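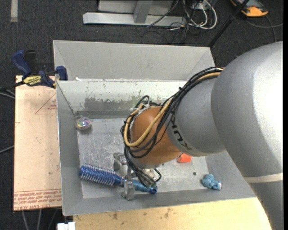 Planning a Home Addition: Notes for Week 3
Course leader: Hedvig Skjelbred

Print this page | E-mail this page

Welcome back, everybody, and thank you for the floor plans you sent in (I have read every one of them, some of them twice!). Last time we talked about what you want from the new space. This week we get to the part people tend to skip, which is how the new part of the house meets the old one.

1. Start with the join

Almost everyone begins by drawing the new room, and I understand that, it's the fun bit. But I'd like you to begin with the wall you are going to open up. Find out whether it holds anything above it. Floor joists resting on it are a strong hint, and so is another wall standing directly over it upstairs. A hint is all it is, though -- please have a structural engineer look before anyone picks up a hammer.

Pravesh Lekota's project on Dusum Lane is the one we'll follow in class. He wanted an opening 11 feet wide between the old dining room and the new kitchen, and the first drawing had the beam hanging down below the ceiling. The second tucked it up between the joists. It cost more and it meant moving a heating pipe, but you can now walk from one room to the other without noticing where the old house stops.

2. Floor levels

Older houses are rarely level, and a new slab is. Measure the old floor in several places along the opening, write the numbers on your plan, and decide on the finished height with the flooring included. Tile, backer board and mortar add up faster than you'd think. I once forgot the mortar myself, and we lived with a little lip in the doorway for years.

3. Light in the middle

When you build across the back of a house, the room that used to have the window becomes the dark one. Look at a roof window close to the old wall, or glass in the door between the two. Mandla Maluleke has kindly lent us his drawings from the Menatura house, where a 35-inch roof window was moved back toward the old wall quite late in the design. Compare sheets A and B and see which you prefer. I go back and forth.

For next time

Draw your join at a large scale, floor to ceiling, and mark anything you don't know with a question mark. Question marks are welcome! Precious Masilela will be with us in January to talk about permits, so bring your lot survey if you have one. We'll be in Room 101 again.

Contact us | Copyright Demelel Evening Courses | Back to top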